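„Wer nur den Arm bezahlt, hat noch keinen Arbeitsplatz“

Wenn Pavithra Venkataraman über Budgets spricht, wird sie schneller. Sie plant bei Nustach die Anschaffungen für das Labor in Tumosgate, und zweiarmige Arbeitsplätze sind ihr Lieblingsthema. „Ich könnte Ihnen stundenlang von Kabelführungen erzählen“, sagt sie und lacht. „Die stehen in keinem Angebot, und dann braucht man sie am ersten Morgen!“

Im Mai beginnt bei ihr die Planung fürs nächste Jahr. Den Anfang macht immer eine Aufgabe, zurzeit ein Buchstabenpuzzle aus Holz. Klötzchen in eine Leiste legen, das klingt nach Kinderzimmer, verlangt den Greifern aber einiges ab. „Daran sehe ich in einer halben Stunde, was ich kaufen muss. So ein Spiel kostet fast nichts und erspart mir eine Menge Prospekte.“

Besonders gern redet sie über Greiferfinger. Die geriffelten Griffflächen nutzen sich ab, und das nicht unbedingt auf beiden Seiten gleich. „Finger sind Verbrauchsmaterial, genau wie Schleifpapier. Bei uns stehen sie mit 582 Euro im Jahr in der Liste, und ich würde nie wieder ohne diesen Posten planen.“
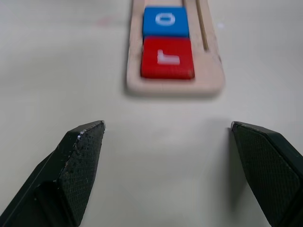

Zwei Arme, ein Tisch

Warum gleich zwei Arme? Die Frage kommt bei jeder Budgetrunde, und Venkataraman freut sich jedes Mal darauf. Zwei Arme können von beiden Seiten an dasselbe Werkstück heran, und man lernt viel darüber, wie sie sich den Platz teilen. Dafür braucht es Fläche. In Tumosgate liegen deshalb zwei Tischplatten aneinander, die Arme arbeiten auf der vorderen. „Die hintere halte ich für die beste Investition überhaupt. Irgendwo müssen Tüten, Handschuhe und Trinkflasche ja hin.“

Für Tische und Befestigung waren 1.487 Euro fällig, für Kabel und Halterungen kamen rund 3.000 Euro dazu. Ihre Kollegin Xiuying Shen hatte deutlich mehr für die Kabel angesetzt. „Xiuying hatte recht“, gibt Venkataraman zu. „Wir haben im selben Jahr nachbestellt.“ 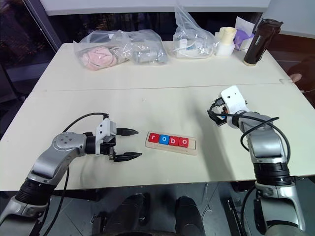
Was sie heute anders plant

Stunden! Für den Aufbau setzt sie inzwischen 80 Arbeitsstunden an, als eigene Zeile und mit Namen dahinter. Außerdem fragt sie jeden Anbieter nach Lieferzeiten für Einzelteile. Bei Raju bekam sie die Auskunft noch am selben Nachmittag, bei Skuvus musste sie zweimal nachhaken, dafür lag dann eine vollständige Ersatzteilliste bei. Beide sind noch im Rennen.

Und wenn das Geld nur für einen Arm reicht? „Dann einen kaufen, aber den Tisch gleich für zwei auslegen“, sagt sie. „Den zweiten Arm will man sowieso, glauben Sie mir.“ 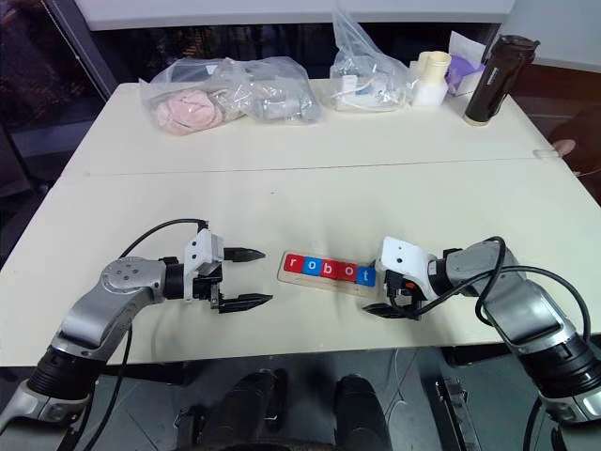 Fünf Klötzchen, ein Wort: das Buchstabenpuzzle zwischen den beiden Greifern in Tumosgate.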